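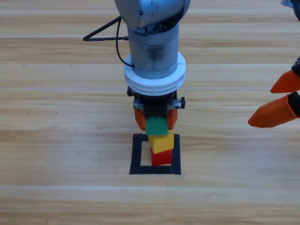
Green block over the taped square.

Skarov (Blu-ray, 112 minutes)

I missed this one at its only festival screening in August and have been grumbling ever since, so hooray for Bitamex, who've put it out in a run of 1,000 with a proper booklet. It's a daft, bloody, big-hearted monster film about a ski village whose mayor keeps selling the same glacier to different people. The beast doesn't show up for 70 minutes and I didn't mind a bit – the town meetings are the funniest thing in it!
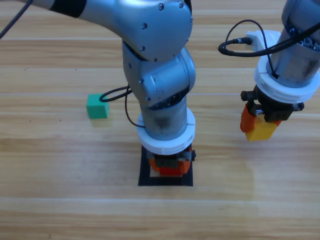 The picture is lovely and grainy, the snow stays white, and the brass band score sounds huge. Extras are a bit thin (4 deleted scenes, a trailer and a commentary that wanders off into catering), but the scene with the cable car fight in full is worth having. Subtitles are clear and keep the swearing – good. I've watched it twice already and my copy is going round the whole street next.

10 September 2023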